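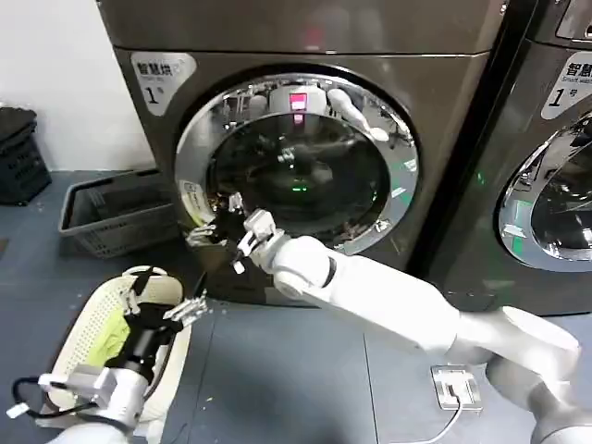
Should you fix an old washing machine or just buy a new one? Fix it, at least the first time it quits, and at least get a price for the repair before you go anywhere near a store.

I say this as somebody who did the opposite for most of my adult life. When something in my kitchen or basement made a funny noise, I started shopping. I liked shopping! I liked reading reviews at midnight and comparing spin speeds I didn't understand. Then in December our washer stopped draining with a full load of towels in it, and my neighbor Anahera Donnelly came over with a bucket and a flashlight and wouldn't let me open my laptop.

The drain pump was shot. A new one cost $29 plus shipping, and Phúc Lý, who runs a repair counter over in Joststead, put it in for $80. The cheapest washer I would have been happy with was a lot more than that, and I would have paid to have the old one hauled off too. I was pretty embarrassed, thinking back on the dishwasher I gave up on a few years ago (it was leaking a little – maybe a hose, I'll never know).

People tell me labor is too expensive and new machines use less water. Okay, sometimes. If the repair is going to run you $251 and the thing is old enough to vote, I won't chain myself to it. But I think most of us decide before we've heard any number at all. We hear a grinding sound and we've already picked out the color of the next one.
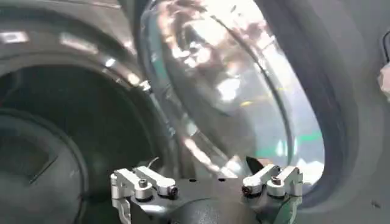 What really gets me is how hard some companies make it to get inside the stuff we own. My last toaster was snapped together with plastic tabs that broke the second I touched them, and the vacuum before that had glue where a fastener should have been. Give me screws I can see. Little dark hex heads sitting out in the open on silver metal, like these, are a friendly sight to me now, and a set of hex keys doesn't cost much. I'd pay extra for a blender built that way, and I'd keep it until one of us died.

I'd also like stores to put the price of common spare parts on the tag, right next to the energy sticker. Tell me what a door seal costs before I buy the door. Lụa Hà, who I used to work with, thinks shoppers would ignore it, and she may be right about the first year or so. But I read every word on a cereal box, so I can't be the only one who would look.

Meanwhile the washer is still going, louder than it used to be, and the dryer has started to squeak on cold mornings. I have the manual open on the table and Phúc's number on the fridge. Anahera thinks it's the belt. I'm betting on the rollers, and I've already cleared Saturday's worth of junk out of the way so we can pull the thing out from the wall and see.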